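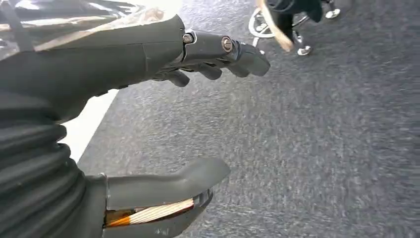 The robot's left hand, out over the office carpet. The ribbon cables run inside the thumb.

Robot trial on the second floor: where we are

The humanoid has been working upstairs since November and several people have asked for an update, so this item covers what it does now, what it doesn't do, and what has changed on the rota.

The robot is on loan from Drondero under the support contract we already had for the post room scanners. It works in the open-plan area and the two meeting rooms next to it. Its jobs are putting chairs back at desks, picking up things left on the floor, and carrying post trays from the lift to the shelves by the kitchen. It starts at 6 pm, when most desks are clear, and stops when the evening team goes home.

Chairs are still the slowest part. The ones on castors roll away when the hand touches them off-centre, and the robot then has to step back and line itself up again. Pongsak Ongart has been marking the worst desks on a floor plan, and Drondero's engineers have used his notes to change the way it approaches a chair. He says it is better in the long rows and no better in the corner by the printers, where there isn't room to turn.

Small flat things are hard for it too. It will pick up a pen or a cable tie if given long enough, but paper on carpet usually ends with someone from the team doing it. We have asked for paper to be taken off its list until the spring.

What has changed for the evening team

Nobody's hours have been cut for the trial, and that was agreed in writing before it began. The work itself has shifted. Two people used to spend the first part of the evening on chairs and floors before the vacuuming could start. One of them now minds the robot and the other goes straight to the kitchens, so the kitchens are finished earlier and the late check of the fire doors no longer gets squeezed.

Minding the robot was new to everyone. Giang Mạc and Tài Vi did the training first, 20 hours each, all in paid time, and they are now showing the rest of the team. The minder carries the stop button, keeps a log of anything dropped or missed, and calls the Drondero help line if it won't restart. Giang has asked for it to be treated as a separate duty with its own rate — at the moment it is paid as ordinary cleaning — and that request is with Sem Maes in facilities. He expects to answer before the new rota comes out.

Tài's view is mixed. "It saves my back with the trays," he said. "But you can't put headphones in and get on with it any more. You have to watch it, and watching is tiring in a different way." Shorter turns have helped. The minder now swaps after 2 hours, where at first one person had it for the whole shift.

There was also a complaint about noise from people working late near the meeting rooms. The robot now does those rooms last.

What we are asking of day staff

Please take bags and chargers off the floor before you leave. The robot should stop for them, but each stop goes in the log and has to be cleared by hand.

If you are staying past 6 pm, put your name on the sheet by the lift so the minder knows which rows to leave. You don't need to move if it comes past you. Please don't hand it things or try to shake hands with it. The fingers are jointed and can pinch, and the cabling in the thumb is easy to snag.

The wrist cameras are used for guiding the hands. Questions about what is recorded and how long it is kept should go to Khôi Mạc, who has the agreement with Drondero and will show it to anyone who asks.

What happens next

The trial has 4 weeks left to run. After that, Sem and the evening team will go through the log together and decide whether to carry on, and whether the third floor should be included. The third floor has the same carpet but narrower rows, and Pongsak has already said he would want the desks moved first.

There is an open session in the kitchen at 5.30 pm on the last evening of the trial, for both day and evening staff. The evening team will be paid for attending. If you can't be there, leave a note in the facilities tray and it will be read out.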